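Briltevport to end sale of bottled water in council buildings

Briltevport Council will stop selling single-use plastic water bottles in its libraries, leisure centres and offices from March. Members approved the change by 78 votes to 10, with 2 abstentions. 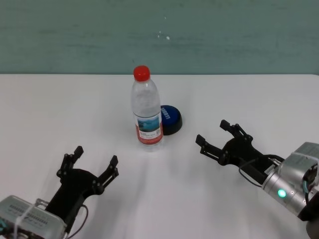 Elaheh Rahimi told the meeting that the change was welcome but that the Ongate leisure centre needed working taps before its vending machines were emptied. She asked for the repairs to be brought forward.

The council confirmed that the taps at Ongate will be repaired before sales end there. Refill points will also be fitted at the Tehrani Library, on the ground floor and beside the children's section.
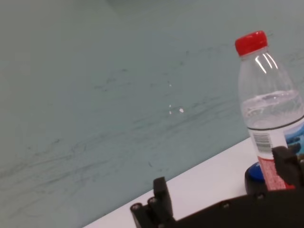 Visitors may continue to bring their own drinks into all buildings. Bottled water will still be held in store for use during a burst main or other loss of supply – a condition requested by Azlan Govindasamy during the debate.

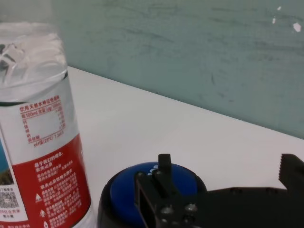 The existing vending contract with Arkero will run to its end date and will then be offered again without bottled water. Other cold drinks are not affected.

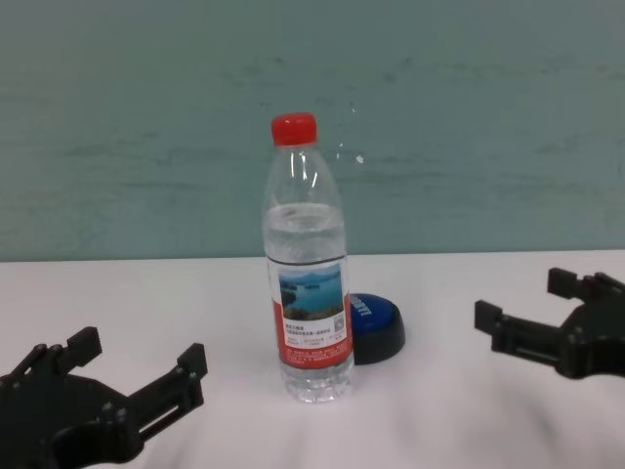
Comments on the siting of further refill points may be left at any library desk. Davoud Golestani will report on the first two months of the scheme at the summer meeting.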